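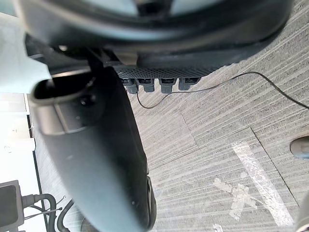 Fig. 1: Dark mesh strip with four connectors in a row below

4. Adding a home to your Gallby listings

Now for the fun part - getting your first home in front of buyers!

1. Open My Homes and choose Add new.
2. Type the plot number and street, then pick the area (Plallbridge or Burkley).
3. Enter the asking price and the number of bedrooms.
4. Write your description. You have 400 characters, so lead with the best bit: the big garden, the south-facing kitchen, that lovely quiet close.

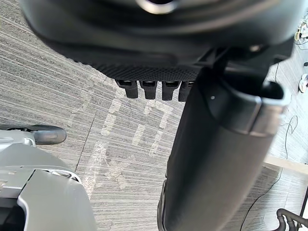 5. Add the floor plan and press Check. Any gaps show up in red.
6. Press Publish. Your home is live!

Note: drafts are kept for 21 days - plenty of time to polish the wording.

Caution: removing a sold home also deletes its viewing requests. Save them first from Viewings > Export.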